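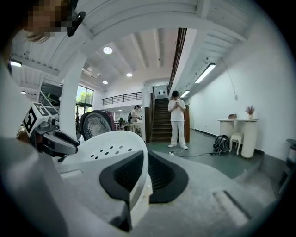 The hall, with the wooden staircase to the upper level.

Ratham Evening Courses
Home Appliances, course 709
Notes for session four: the rice cooker with steamer plate
Prepared by Rocío Ojeda, with corrections from Shuk-fan Man

Before the session

Please read these notes before you come, and bring them with you in October. Last time many of you wanted to write everything during the talk, and then you had no hands for the practice. We work at the white table. Coats and bags go on the hooks by the entrance.

1. Names of the parts

We use the same words in all sessions, so that nobody is confused when two people work together.

Body: the outer part that stands on the table. It holds the heater.
Inner pot: the removable pot. Rice and water go in it.
Steamer plate: the round plate with holes. Food to be steamed is placed on it.
Lid: on our model it is joined with a hinge and opens upward and back.
Inner lid plate: the silver disc on the inside of the lid, with small holes and a knob in the center.
Panel: the display and the buttons, on the front side.

In the old version of these notes the steamer plate was called "tray" and the inner lid plate was called "filter". Please change this in your copy if you still have the old one. Hiu-tung Tam found the mistake, thank you.

2. Opening and standing the cooker

Put the cooker in the middle of the table with the panel toward you. Before you open, look at the space behind and above. A lid which opens all the way needs room, and under a low shelf it will hit the shelf. At home, many people pull the cooker forward each time and push it back after.

When there is hot food inside, keep your face to the side while the lid goes up. Open slowly until the first steam has left, then open fully.

3. Putting in the steamer plate

This is the part we practice most. The plate must lie flat. If one side is higher, the food slides to the low side and the lid may not close well.

a) Hold the plate with two hands, one at the left and one at the right.
b) Keep it level and lower it straight down.
c) Let go of both sides at the same moment.
d) Press lightly near the rim, first left, then right. If it moves, take it out and begin again.

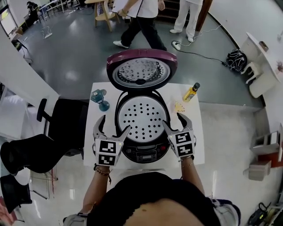 For taking the plate out, the order is the opposite, but there is one difference: after cooking, the plate is hot and you cannot use bare fingers. Use two tongs or two folded cloths. Lift both sides a little, stop, and check that the plate is free. Then lift it up and put it on a dry cloth, which you have prepared before on the right side of the cooker. If you are left-handed, prepare it on the left.

Nathalie Dijkstra asked if it is allowed to lift with one hand from the middle. With a cold plate and no food, yes. In all other cases we do not do it in this course.

4. Amounts for the practice

Rice only: 250 g rice, washed, with 300 ml water.
Steaming only: 500 ml water in the inner pot, then the plate, then the food.

These amounts are for the cooker we have in the course. For your own cooker, follow the lines marked inside the pot. Short-grain and long-grain rice do not want the same water, and old rice wants a little more. You have to try it at home two or three times and write down what you like.

Leave some holes of the plate open. When every hole is covered with food, the steam cannot come up and the top layer stays hard. This was the problem with the dumplings in session three (they were put too close - my fault, I did not say it clearly).

5. Cleaning

First unplug. Wait until the body is cool.

The inner pot and the steamer plate are washed with warm water, a soft sponge and a small amount of dish soap. For rice that is stuck in the holes, leave the plate in water for ten minutes and then use a soft brush. A knife or a toothpick made of metal makes scratches.

The inner lid plate is forgotten very often. Starch water dries on it and after some days it smells. Check in the manual how it comes off on your model, and do not pull the knob with force. Wipe the rim and the hinge also.

The body never goes in the sink. Wipe the panel with a cloth that is damp, well squeezed.

Leave the lid open until everything is dry.

6. To do at home

Look at your own cooker, or the one of a friend, and write the names of the parts in your language and in English. Macarena Daza will collect the lists for the glossary. Write also how the inner lid plate is fixed: with a knob, with a clip, or not removable.

Session five is about the electric kettle and how to remove lime. If you have a kettle with much lime inside, please do not clean it before, and bring it.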